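Potluck notes, and what I learned about setting a table

Well, the January supper is done and I'm still finding napkins in my coat pockets! We fed 60 people in the old Workneh hall, which is a few more than the chairs were meant for, and the soup ran out before the bread did (a first). Tolera Tsegaye brought two trays of lentils and went home with none.

I've been asked how I plan the tables, so I'm going to ramble about it. I start with one strong color and let everything else be quiet. I used to buy a little of everything, and my dining room looked like a yard sale.

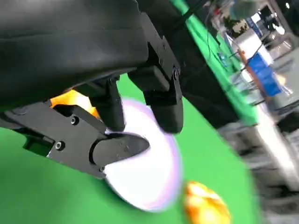

Close quarters, with something white underneath.

Cloths first, always. I iron mine the night before and then fold them wrong and have to iron them again. If yours is too long, tuck the extra under at the wall side and forget it. Plates can be any old thing. I love a pale purple on green, and little striped pumpkins look sweet next to it even when fall is long gone.

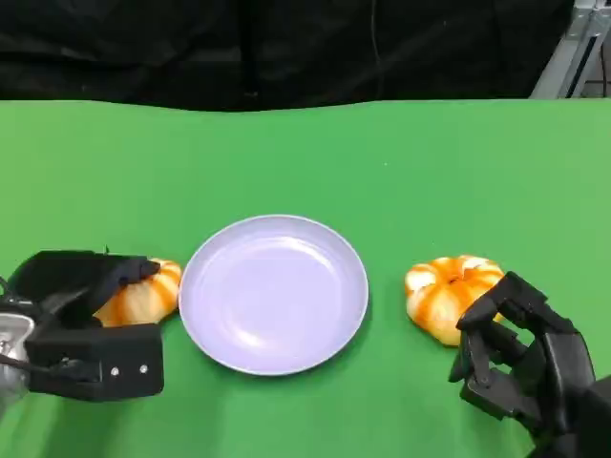
Next supper: bring a dish, bring a spoon

We're moving over to Torulthorpe, where the kitchen has two ovens and a door that shuts. Tavion Van Dusen has the sign-up sheet and he'd love some more main dishes, please, we have plenty of cake. Put your name on the bottom of your dish with tape,

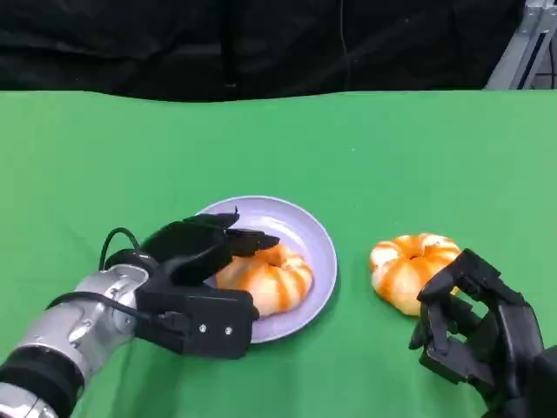

and put it on the lid too, as I still have a blue lid from last year and it fits nothing I own. Rides leave from the Vukley lot at five. If you need one, call me!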